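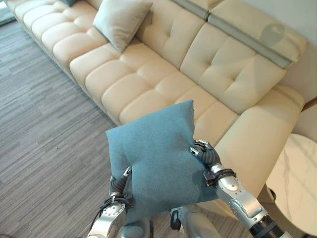

Equipment budget – where we are

Quick one, the numbers are due and half of you are on leave. May 25, 2025 version, so ignore the March sheet, it had the old lease rate in it.

Short form: two-arm unit for the Gilwood showroom floor, cushions and sofa tidying first. Vititex quoted a 12 month lease or an 18 month one. The longer one is cheaper per month but locks us in past the Plemow move. I'm leaning 12. Hamann wants outright purchase, support extra, no answer yet on what "extra" means. Chasing.

Spare fingertips. Please put them in as their own line this time. Not under "misc". Last year's misc was a mess and finance sent it back twice. Six sets to start, we can top up later.

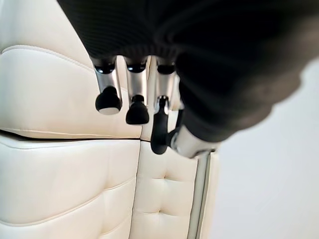 Black fingertips over the cream leather, Gilwood.

Also need a line for leather repair. Small one. Nothing booked against it but I want it there before we sign, not after.

Still open:
Insurance – waiting on the broker
Floor power at Plemow, do we need an electrican or not
Training hours, I have 63 pencilled in across both sites, shout if thats silly
Storage overnight. The back corridor is out, fire door

Comments on the sheet itself please, not by email, I will lose them. Sofa range is staying as is so no need to budget for new covers. More when Hamann calls back.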